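Chapter 4
Finding the Way Without a Road

One morning in April, our class got to visit the Fendlow test ground, and what a place to start a chapter on navigation! A wheeled robot had to cross open sand on its own, with very little to steer by: a small flag on a pole, a line of trees far off, and sky.
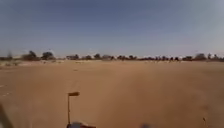 Sirkka Ojala wondered whether a robot could simply count the turns of its wheels and skip the looking altogether. It's a great question! Wheels slip in sand, so the count drifts. Over a 200-meter run, how far off might it be? Keep your guess handy as you read Section 4.1.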